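Budgeting for a second disassembly cell - what did you forget?

Posted in Equipment and Planning

Nkechi Ekpo
We do teardown of old office desktops at Bosbridge and have one robot cell for it. I have to put in a budget in May for a second one. The arm price is easy, I have the quote. What I can't pin down is everything else: table, fixtures, fingers, spares, and the hours to get it going. Work is the usual stuff, tower on its side, drive and CPU go in a tray next to it.

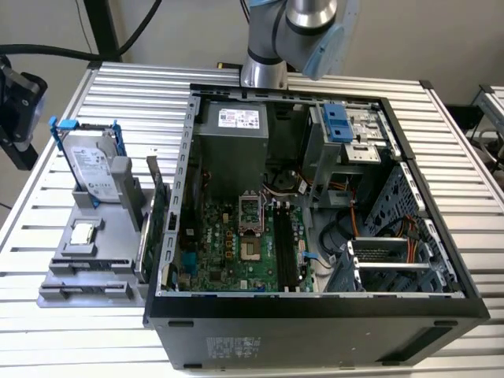
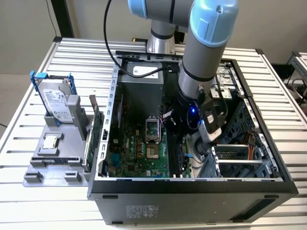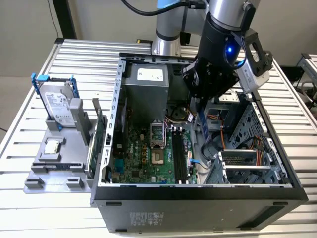

Gijs Verhoeven
Fixtures were the line I got wrong. We priced one tray per cell and ended up wanting one per case model, plus a spare of each. If you print them yourself the plastic is cheap, 3 dollars or so of material for a small insert, but somebody has to draw it, print it, find that the caddy slot is too tight and print it again. I put that in as labor now. For our last cell it came to 87 hours across all the case models we take in, and that was with drawings left over from the first cell.

Other things I would list on their own lines so they don't get cut:
Fingers. Buy or print two full sets. Latches and brackets are hard on them.
Cables for the arm and the camera. They wear where they bend.
The table. Slotted aluminum costs more than a plain bench, but you can move a fixture without drilling. I would not save money there.
Shipping and a electrician, if your outlet isn't where you want the cell.

I don't have a good number for spares on the arm itself. We bought a service plan from Wultano and haven't had to use it.

Ihor Vakulenko
just buy the same as the first one. Works for us

Marjatta Tikkanen
Same as the first one is fine for the arm, but check the lead time on the gripper before you promise a start date. Ours came a good while after everything else and the cell sat there.

I'd also ask whether you need a second cell yet. At Brunbridge we logged 100 towers by hand with a stopwatch before we ordered, and most of the time went to cases that came in with a different latch or a stuck screw. A sorting step ahead of the cell, so that one model runs at a time, cost us 390 dollars in shelving and labels. We still bought the second arm, only a budget year later.

If you do go ahead, put the sorting shelves in the same request. It's a small line and it will be harder to get approved on its own.

Nkechi Ekpo
Thanks. I had fixtures down as one line with no labor, so that gets split. Gijs, did your 87 hours include testing on real cases, or only drawing and printing?

Gijs Verhoeven
Drawing, printing and fitting. Testing with the arm was booked to a different code, so add to it.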